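Robots and Chores: Frequently Asked Questions

Last updated 7/13/22

Can a robot tidy a room yet?

Parts of one. At Nutside we test arms on small jobs that people do at home or at a packing bench. Picking toys up off a table is one of the better ones. Folding a fitted sheet is one of the worst.

Why do you test with toys?

They come in awkward shapes and nobody gets hurt if one is dropped. A stuffed animal has no flat side to hold. It squashes, and it often covers up whatever is next to it. A ball is firm but rolls if the fingers touch it off center.

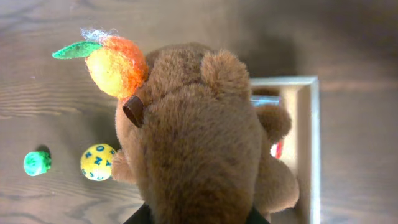 Brown plush on the table, with a yellow lettered ball beside it.

How many tries has the arm made?

We logged 1,955 pickups in June. Of those, nearly 400 had to be done again by a person. Most of the repeats were soft items. Štěpánka Hájek keeps the log and can send a copy to schools and small shops that ask.

Is it faster than a person?

No. A table that takes an adult 4 minutes can take the arm most of an hour. We don't expect that to change much this year.

Does it know where things go?

Only if we tell it. "Toys go in the box" is a rule it can follow. "Put it back where it was" is much harder, and so is sorting things that belong to different children.

What about a box that is already filling up?

Large soft toys take up a lot of space and leave odd gaps. A person will push them down or turn them without thinking about it. For the arm, each of those is a separate move that has to be learned. 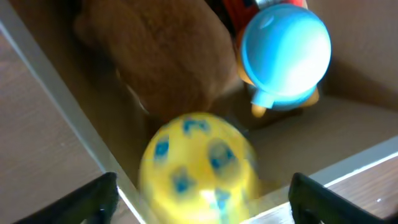 A small ball needs very little room, so it makes sense to save balls for the end. We have not taught the arm to plan that way. It takes whatever it can reach.

Would this work in a shop or warehouse?

For some items, yes. Oltmanns had us try 600 bagged parts and the results were better than with toys, as the bags were all the same size. Mixed returns are closer to a toy box.

Can I buy one for my house?

Not from us. Prultero is a test project and there is no home version. Please don't send deposits.

Can I visit?

Yes, on weekday mornings. Write to Jericho Agbayani at the front office first. Children are welcome with an adult but have to stay behind the yellow line.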